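Keeping Reptiles: Licensing, Housing and Escape
Handout for session 3

Dec 5, 2018

Read this before the session. Bring your copy of the Zimell record sheets, as we will fill in the second page together.

What this session covers

Last time we dealt with heating and lighting. This session is on the legal side of keeping large or venomous reptiles at home in Great Britain, and on how keepers get hurt. The two belong together. Most of the conditions attached to a licence are there to stop a particular kind of accident.

1. The licence

The Dangerous Wild Animals Act 1976 requires a private keeper to hold a licence from the local authority for any species on its schedule. The schedule includes the front-fanged venomous snakes (cobras, mambas, vipers and their relatives), the crocodilians, and the beaded lizard and Gila monster. It doesn't include the large constrictors. A reticulated python five metres long can be kept without a licence, and this surprises many students. Most monitor lizards are not scheduled either.

Before granting a licence the authority must have a report from a vet on the premises. It must also be satisfied that the animal will be held securely, fed and watered properly, and protected in case of fire. The keeper has to hold liability insurance. Fees are set locally and vary a good deal from one council to the next.

Zoos, circuses and pet shops come under other legislation. We looked at pet shops in July and won't repeat it.

Remember that an unscheduled animal is still covered by the Animal Welfare Act 2006. The duty to meet its needs applies to a corn snake as much as to a cobra.

2. Housing

A secure enclosure has a lock, not just a catch. For venomous species the usual standard is a locked enclosure inside a locked room, with no gap under the door and no open pipework. The room should be small enough to search and have little furniture in it.

Hatchlings and animals in quarantine are often kept in plain tubs. Tubs are easy to clean, but the lids are the weak point. Snakes push upwards along an edge until something gives, and a lid that has been warped by a heat mat will give sooner. Check each corner by hand when you close up. Ventilation holes should be narrower than the animal's head.
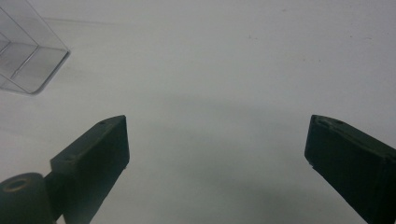

Students on the last course were asked to comment on this section, and one wrote that the advice on lids was fine for colubrids but too weak for young monitors, which dig and shove with their claws and will work at a lid for hours. The same student used two straps on every tub and had not lost an animal since.

Straps are a fair suggestion for any strong species. The Birkero and Dritine tubs in the practical room both take them. Make sure the strap doesn't cover the ventilation holes.

3. How keepers get hurt

Feeding is when most bites happen. The animal smells prey, sees something warm move, and strikes at it. Use long tongs, and wash your hands if you have touched rodents or another reptile.

With large constrictors the danger is the coils more than the teeth. A second adult should be present whenever a big snake is fed or moved. Agree beforehand who does what. If the snake has wrapped, unwind it from the tail end.

Monitor bites tear, and they become infected easily. Treat even a small one as a matter for a doctor. A tail blow can injure the eyes.

Salmonella makes far more keepers ill than bites do. Never wash water bowls in the kitchen sink.

4. If an animal gets out

Shut the room. Put a towel along the bottom of the door. Search low and warm places first: behind the fridge, under the bath panel, inside the sofa. Roughly three hours after dark is a good time to look again for nocturnal species. If the animal is scheduled, ring the police and the licensing officer straight away, whatever the hour.

Reading and task

Hendriks, chapter 2, on enclosures. Skip the tables at the back, which are out of date.

Write one page on whether large constrictors should be added to the schedule. Give reasons on both sides before you give your own view. Hand it in at the start of the next session.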